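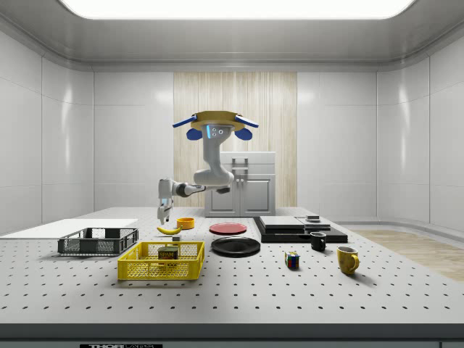
**When can I put my tomato plants out?**

Wait until the nights stay above 50 degrees for a full week. In most of the Prilow valley that falls in the second half of May, and on the low ground by the river it can be a week later than that. A single warm weekend doesn't mean much. The soil warms more slowly than the air, and a tomato set into cold ground will sit there doing nothing while one planted ten days later catches up and passes it.

If you have a soil thermometer, push it in four inches deep in the morning and read it before the sun has been on the bed. You want 60 degrees. Peppers and eggplant want it a little warmer still, so leave them for last.

**Hardening off**

Plants raised on a windowsill or under lights need to get used to the outdoors before they go in the ground. Start with an hour or two in a shady spot out of the wind. Add a bit more time each day and let them have some morning sun by the fourth or fifth day. After a week to ten days they can stay out all night if no frost is forecast.

The leaves will tell you if you've gone too fast. White or papery patches are sunburn. The plant will usually grow past it, but it loses time. Water a little more than you would indoors, as small pots dry out quickly in a breeze.

Seedlings from the plant sale have already been outside for several days and can go straight in once the nights allow.

**Planting**

Bury the stem deep. Pinch off the lower leaves and set the plant so that only the top third shows. Roots will form along the buried part. If your plant is tall and thin, dig a short trench, lay it on its side and bend the tip up gently. Put the stake or cage in on the same day so you don't drive it through the roots in June.

Leave at least two feet between plants, three if you grow the big sprawling kinds. Crowded plants stay wet after rain, and that is how leaf spot gets started. Those of you in the Gape Road beds had a lot of it last August. Please don't plant tomatoes in the same end of the bed again this year. Beans or lettuce will do fine there.

Mulch with straw after the soil has warmed, and keep it a couple of inches back from the stem.

**If a cold night comes anyway**

Old bedsheets work well. So do buckets and cardboard boxes, with a stone on top. Plastic sheeting is all right if it doesn't touch the leaves. Take everything off in the morning before the sun gets strong.

In case you are wondering how much a cover helps, expect to gain a few degrees. It will see a plant through a light frost and will not save it from a hard one.

**Plant sale**

The sale is on 13/05/2023 at the Cadero Street lot, starting at 8 in the morning and ending at 2. We have 127 tomato seedlings this year, most of them started in March. About half are cherry types. The rest are slicers and paste tomatoes, plus a few yellow ones we haven't grown before. Basil, parsley and marigolds will be on the side table.

Bring a box or tray to carry things home in. Cash or check only. Anything left at closing goes to the school beds.

**Compost and water**

The compost delivery has come and is piled behind the shed at Gape Road. Each plot may take two wheelbarrow loads. It is still a bit coarse, so use it on top of the bed or dig it in well, and don't start seeds in it.

The water is now on at both sites. The tap nearest the gate at Cadero Street drips, and a new washer is on order from Pladix. Until it arrives, please turn that tap off by hand as far as it goes and use the far one if you can.

There are still open plots at Gape Road. The fee is $45 for the season and includes water. Sign up at the sale or leave a note in the shed box.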